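Media and Publicity, Unit 6
The celebrity profile: sourcing, timing and control
Handout for seminar groups. Read before the session.

6.1 Scope

Unit 5 dealt with the unplanned story: the sighting, the leak, the unnamed friend. Unit 6 deals with the planned one. A planned profile is a piece agreed in advance between a title and a performer's representative, normally tied to a release. The case used throughout is the June campaign for the television drama Kumullow and its lead, Gianni D'Amico.

6.2 Terms

Access: time with the subject, stated in minutes and place.
Embargo: the date and hour before which copy may not run.
Peg: the event that makes the piece current.
Copy approval: the right of the subject's side to change text before publication. Distinguish this from quote check, where only the subject's own words are returned for correction.
Pool interview: one conversation shared by several titles, each free to write it up separately.

6.3 The Kumullow campaign

Publicity was handled by Torkine. The agency offered three levels of access. One monthly, Villa, received 60 minutes with D'Amico at home and the cover portrait. Two weeklies received 20 minutes each in a hotel. All other titles were placed in pool interviews of 10 minutes, with up to 50 writers on the list across the day.

Villa ran first. Its writer, Nuala Geraghty, did not have copy approval imposed on her but accepted a quote check. Her piece opened on the subject's move out of the city and reached the programme only in the sixth paragraph. The weeklies, held back by embargo, had to find a different line. Both chose his earlier career in daytime serials. The pool titles relied on a single remark about giving up stage work, which appeared as a headline in most of them with small changes of wording.

Note the effect of order. The remark about stage work is also in Villa, two thirds of the way down, where it drew little notice. It became news when it was separated from the rest of the conversation.

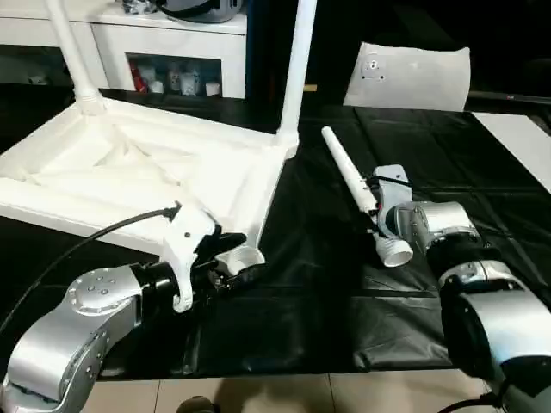

6.4 Domestic detail in the profile

The at-home profile depends on objects: furniture, a kitchen, a dog, what is on the shelves. Such detail is read as evidence of character. It is also selected twice, once by the subject's side before the visit and once by the writer afterwards. When marking up a profile, list each household detail and write beside it the claim it supports. Details that support no claim are usually there for pace.

Commercial placement is a separate matter. Where a maker has supplied goods for the shoot, the credit normally appears in small type on the final page. In the Villa piece the credit reads "Stondomis". The text of the article does not mention the firm.

6.5 Seminar task

Bring one profile published within the past year. Mark the peg, the probable level of access and any passage likely to come from a pool interview. Be ready to defend the last of these from the wording alone.

Reading: course pack, sections 11 and 12.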